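**Selling a printed wall calendar from home - how many copies should I print the first time?**

Posted by Pushpa Chauhan, 2026-07-08

Hello everyone. I make a wall calendar for 2027 with the birthdays of women writers from my region, one woman for each month. The drawings are finished. Now I must choose how many to print, and I have no experience with this.

The printer in Meredmont offers a lower price per copy if I order more, but then I pay a bigger sum before I sell anything. On my mailing list I have 40 people. My total budget is 1,594 dollars, and this must also pay for envelopes and postage. I plan to sell each one for 27 dollars. Is it too high? And when should I open the orders? I will pack everything on my dining table. 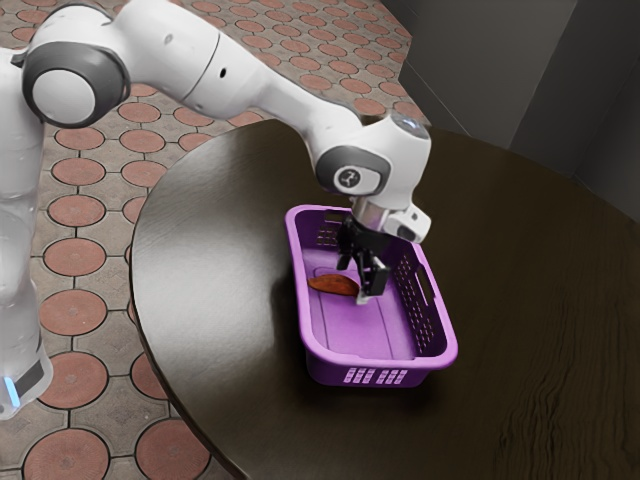
*A purple basket at the round table.*

I would also like to know if shops take calendars from a person who is not a company. There is a gift shop, Skaletti, which I like very much, but I am shy to ask them.

Thank you for reading my long message.

**Maximiliano Aravena**

I sold a calendar of local birds for a few years, so I can tell you what I did. Open pre-orders before you print. Write to your list, show two or three finished months, and give a clear last day for ordering. Then print what is ordered plus a small extra. A calendar loses almost all its value in January, so please do not print more only to get the better unit price.

Your price seems fine to me if the paper is thick. Weigh one packed copy at the post office first - I forgot the cardboard and lost money on every parcel.

For shops, ask if they take goods on consignment. They keep a part of the price and return what is not sold. Go in person with a sample, and go early, as many shops choose their winter stock in summer.

**Khanyisile Botha**

Just print 100, they always sell!!

**Nhi Châu**

I do not agree with the answer before mine, 100 is a lot for a first time. My first order was 12 copies from Magalhães, only to see the colors, and the reds were too dark. I was glad to find it on so few.

Please also check the birthdays with two sources. I had one wrong in May and a customer wrote to me.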